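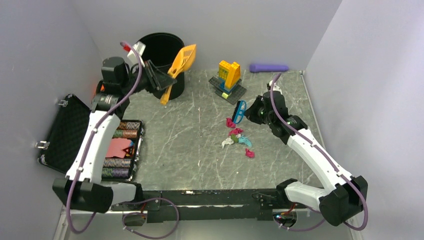
When must the rental kitchen be checked? Between two guests, and one more time in March before the season.

Search this site Go

Skendau Apartments – kitchen checklist, January 2020

- Smoke alarm: tested, sounds good.
- Extinguisher: tag number 387, pin in place.
- Gas hose: small crack near the valve. To replace before next guests.
- Window lock: stiff – needs oil. 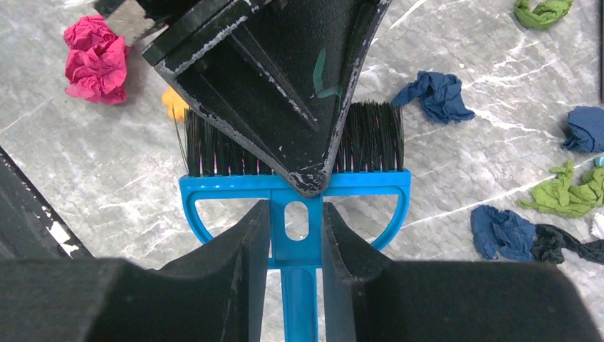
Suvarna replied that the hose was ordered already from Brerport and the gas stays closed until it is fitted. I wrote this on the sheet also.

- First aid box: plasters missing.

Print | E-mail this page
18 shares | 3 comments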